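The Selelik Comics Index is a structured dataset of superhero characters, issues and story credits, compiled from the printed runs of small-press publishers. It is maintained by the Prekeck Library of Popular Print and distributed as plain CSV files. This card covers the contents of the dataset, the rules used by the indexers, and the terms of reuse.

## Scope

The index records superhero titles issued in English and in French. Newspaper strips, web-only serials and film tie-in booklets are excluded. A title is eligible once 2 or more issues have been printed and a copy of each has been examined by an indexer.
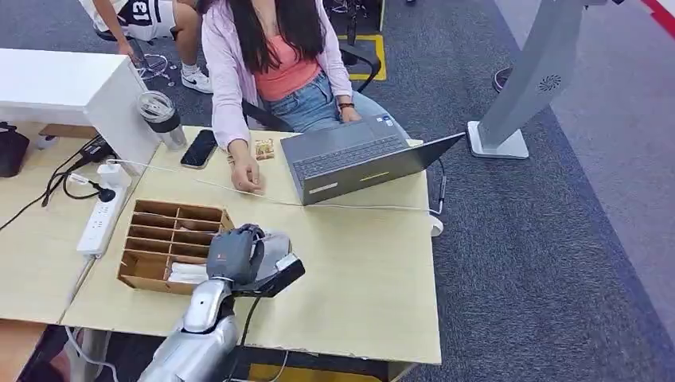 **Volume 19, Issue 2**

This release adds the full run of *Grullex*, including the two changes of title and the unnumbered winter annual. It also corrects the colourist credits for *Woo*, which had been assigned to the letterer in the previous release. Users who have built credit tables from earlier files should rebuild them.

## Files

| File | Contents |
|---|---|
| `characters.csv` | One row per character, with aliases and first appearance |
| `issues.csv` | One row per printed issue, including variants |
| `credits.csv` | Writers, pencillers, inkers, colourists and letterers |
| `powers.csv` | Powers as stated on the page, with page reference |

All files are encoded in UTF-8. Dates on covers are recorded as printed; where a cover gives a season only, the month field is left empty.
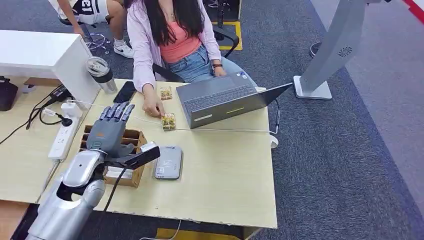
Character identifiers are permanent. If two entries are merged, the older identifier is kept and the newer one is listed in the `retired_id` column. A character who passes a name or costume to a successor receives a separate entry, and the two are joined through `mantle_id`.

## Indexing rules

1. Record a power only where it is shown or named in the story. Claims made on trading cards or in promotional copy belong in `notes`.
2. Enter height and weight in the units used by the publisher. Do not convert.
3. Treat a dream sequence or imaginary story as an appearance, and set `continuity` to `outside`.
4. Spell names as they appear in the first printing, including accents.
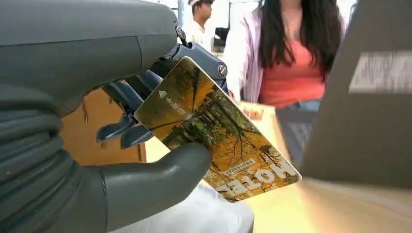 Sarmīte Pētersons writes that rule 3 inflates the appearance counts for *Woo*, where whole issues take place inside the hero's dreams, and asks that such appearances be held in a separate column. The request has been accepted for the next volume. Until then, users may filter on the `continuity` field to obtain the narrower count.

## Known limitations

- Inking credits are incomplete for titles produced by shared studios.
- French editions are matched to English originals by story content, and some matches remain under review.
- Reprints with altered dialogue are not yet distinguished from straight reprints.

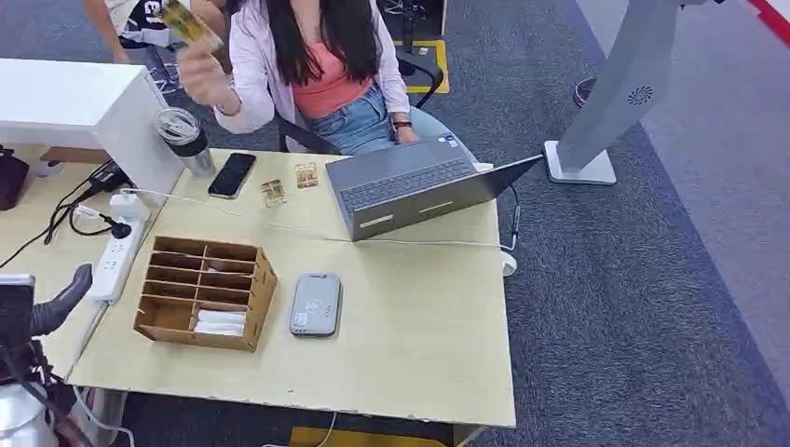 Corrections should state the character or issue identifier, the field concerned and the page on which the evidence appears. Scans are not required and should not be sent without the publisher's permission. Submissions are reviewed every second Saturday.

## Licence

The data may be copied, adapted and redistributed for any purpose, provided that the Selelik Comics Index is credited and the volume and issue numbers are given. Character names and titles remain the property of their owners.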